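Nindier Repair Tickets
README and data card

What you get

Nindier is a table of repair requests from two apartment buildings, Droltow and Garnerura, both run by the same managing agent, Masson. There are 776 tickets in it. Each one starts with a resident writing to the management office about something that leaks, sticks, hums or smells, and finishes with somebody in the office setting the status to closed. What went on between those two points is recorded with varying enthusiasm.

I put it together to find out which kinds of request get reopened. If you want to know how long a lobby light can stay broken, the table will tell you that too, and you may want to sit down first.
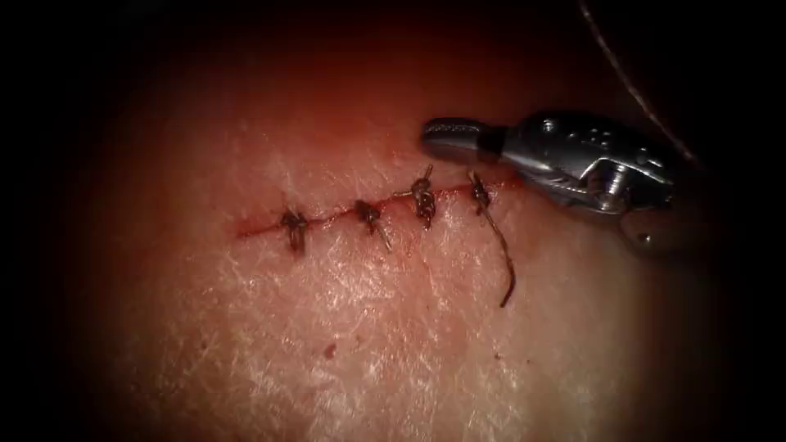

Files

tickets.csv has one row per request. This is the one you want.
notes.csv has the office's follow-up notes, joined to the tickets by ticket_id.
codes.txt lists the category codes and what they were supposed to mean.

Everything is UTF-8 and comma-separated. Notes may contain line breaks, so use a real CSV reader. Splitting on newlines will give you several hundred residents who live in a building called "see previous."

Columns in tickets.csv

ticket_id: unique. Gaps are duplicates I removed.
building: D or G.
floor: as typed. "B" is basement, and so is "-1". "Top" is left as it was.
category: one of the codes in codes.txt.
opened_day, closed_day: whole days counted from the first ticket in the table. There are no calendar dates, at Masson's request.
reopened: 0 or 1.
text: the request, with names, phone numbers and apartment numbers taken out. Capital letters are original.
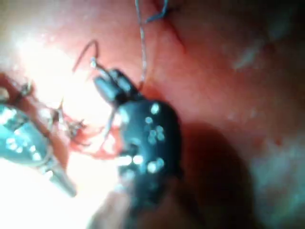 Instrument tips over tissue, close up and out of focus.

How the tickets were collected

Masson exported the requests from its office system, and I cleaned them by hand in December. The Droltow office types everything in itself, including phone calls, so those texts are short and weary. Garnerura residents use a web form and have more to say. The split is 419 tickets for Garnerura and the rest for Droltow. Please don't read that as Garnerura being the worse building. It has the better form.

A request with no activity for 90 days was closed automatically by the old system. These rows have auto_closed in the first note. Whether the faucet also closed is unknown. 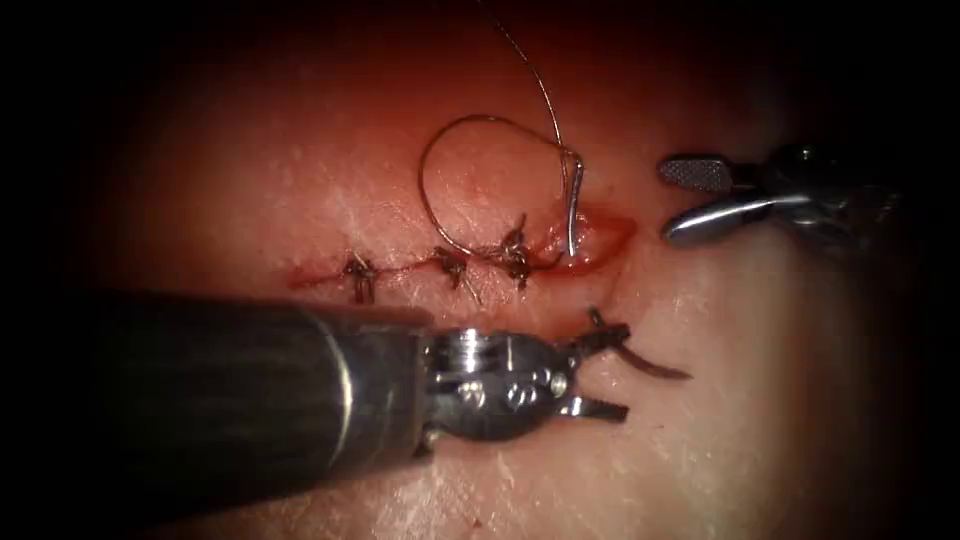
The same goes for tickets merged by the office. When several people reported one dead elevator, staff kept the first request and folded the others into its notes, so the table undercounts how many people were annoyed. It also undercounts the stairs.

Known problems

Category "OTHER" is bigger than it should be. It was first in the drop-down menu.

Saturday requests at Droltow were entered the following week, which makes opened_day late for all of them. I haven't corrected this, as I have no way of telling which ones they are.

"Noise" covers pipes, fans and neighbors. Only two of those can be fixed with a wrench.

The reopened flag misses people who gave up and filed a new ticket. I tried matching on text and caught the resident who pastes the same paragraph each time. The rest got away.

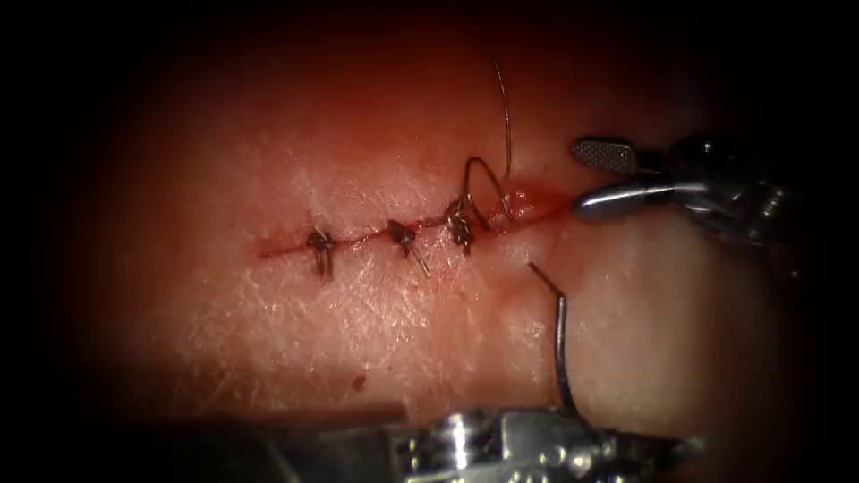
Hervé Pichon wrote to say that the flag has a second fault: Garnerura tickets passed to an outside contractor were closed on handover and opened again when the invoice came in, so a good share of the "reopened" plumbing jobs were never in dispute. He suggests dropping any ticket whose notes mention an invoice before you compare the buildings. I checked a handful and he's right. The next version will have a contractor column. For now, search notes.csv for "invoice" and also for "invioce", which is popular.

Use

Fine for teaching, text classification and making charts for residents' meetings. Please don't use it to rank individual staff. Their initials are gone, and the one person who signs off with a semicolon has had it removed.

If you find an apartment number I missed, tell me the ticket_id and leave the number itself out of your message.

Contact: the Nindier maintainers | © Nindier Repair Tickets | Back to top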